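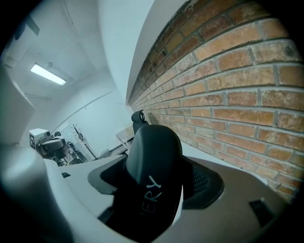 Photo: Domnica Crăciun

Okay, hi everybody, can you hear me at the back? Good. I'm Ebbe, Ebbe Backlund, and I look after the fixtures at Gummont, which means I'm the person you yell at when your away game gets moved.

So, the lower leagues and gate money. Our ground holds 3,549. Start with that number, because everything hangs off it. On a good afternoon we get around 3,000 through the turnstiles, and on a wet one in June, well, you've all been there!

(Pause. Let the Stuken people groan.)

Last season we had four home games moved with less than a week's warning. Four! Two for the pitch, one for a cup replay, and one for a reason I still haven't been told. Ask Pascual's supporters, they'd already paid for the bus.

What did we change? We started phoning the other club first, before anything went on the website. Sounds silly, I know, but we used to email and then sit there waiting. Now I call, I get a yes or a no, and the referee hears from me that same evening.

Second thing, kids' tickets. We let school groups in free if they book 20 seats or more. The board hated it. Then they saw the line at the pie stand, and they hated it a bit less.

(Skip the Zevomik sponsorship bit if we're running late. If not: shirt deal, two years, they pay for the youth team's travel too.)

Right, what I'd like from the league is one date when the fixture list gets locked, and a phone number that somebody picks up. Questions? Stuken first, go on, I can see your hand.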